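Renewing a medical card by mail vs. the online portal, and what about edibles I already have?

Posted in: Cards, Rules and Paperwork

Ramiro Barrios

Hi all, long-time reader, first time posting. My medical card runs out at the end of March and I'm trying to figure out the least painful way to renew it. Last time I did everything on paper, with the doctor's form and the photocopy of my license and the check and all that, and it took 63 days from the time I dropped it in the mailbox to the time the new card showed up. I'd rather not go through that again!

My sister-in-law says the portal is much quicker, but she's in a different county and she got her first card there, so I don't know if it works the same for a renewal. The clinic I go to (Quinlan, the one by the bus station) told me they can upload the doctor's part for me, but the woman on the phone wasn't sure if I still had to mail anything myself.

Second part, and sorry for cramming two things into one post. I have a fair amount of edibles at home, mostly the Tastik gummies and a tin of Faver mints. If my card lapses for a couple of weeks, am I in trouble for having them in the house? I'm well over 21, so I think I'd be fine as a regular adult buyer, but the medical limits are higher where I am and I stocked up. I live alone apart from the cat, and everything's in a locked box.

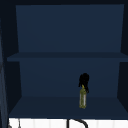
Patient Help Desk Team

Thanks in advance. I've read the state page three times and I swear it says something different each time.

Posted by istico_fan

Okay, I renewed in January so this is still fresh. Use the portal. You log in with the same patient number that's on your current card, and there's a button for renewal that only shows up when you're inside the window -- for me that was the last 30 days before it ran out. If you don't see the button yet, you're just early, go back and look again later. I panicked and called, and waited on hold forever, and the guy told me exactly that.

The doctor's part and your part are separate. Your clinic uploads theirs and you get an email with a code. Then you go in, type the code, upload a picture of your license (both sides, they kicked mine back the first time), and pay with a card. I didn't mail one single thing. Mine was approved in nine days, and you can print a temporary one from the portal while the plastic one is on its way. Save that temporary one on your phone too. The shop I use takes it, but ask yours first, because I've heard of a couple that only want the real card.

One thing that tripped me up: the name on your license has to match the name on the card letter for letter. I had my middle initial on one and not the other. Fixing that meant form 2956, which you can fill out right there in the portal, but it added a few days and I was pretty grumpy. Check that tonight!

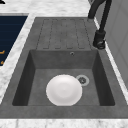 Oh, and if you moved since your last card, change the address before you hit renew. Once the renewal is in, it locks your profile and you can't touch anything until they're done with it. My neighbor did it in the wrong order and her card went to her old apartment.

As for the gummies, I don't know enough to say. I never have any left over, ha.

Posted by porchlight

Just mail it, worked fine for me. Portal kept logging me out.

Posted by Dot in the Valley

I'll take the second part. I'm not a lawyer, just somebody who used to work the counter at a dispensary, so take it for what it is.

When a card lapses, you generally go back to being a regular adult as far as the rules go. So the thing to look at is the regular adult limit in your state, and for edibles that's usually counted by the total THC and not by how many packages you have. Grab your tins and add up what's printed on the labels. Gummies are pretty easy, it's so much per piece times however many are left. If you're under the adult number, a lapse doesn't change much for you at home, except that you'll pay the full tax on anything new you buy.

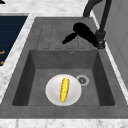
If you come out over it, I'd get the renewal in the first day that button shows up so there's no gap at all. And keep the receipts from when your card was good! I've got mine in an envelope with the card number written on the front. I couldn't tell you how much weight they'd carry, but it costs nothing to hang on to them. Keep everything in the original packaging too, with the labels on. People love to dump it all into one jar and then they can't tell what's what or how strong any of it is.

Also, don't drive around with it while you're between cards if you can help it. The rules for what's in your car can be different from what's in your house, and open packages are a whole other headache. For the exact numbers, call the state program and ask them to email you the page -- that way you've got it in writing. I always had better luck getting through at 8 in the morning.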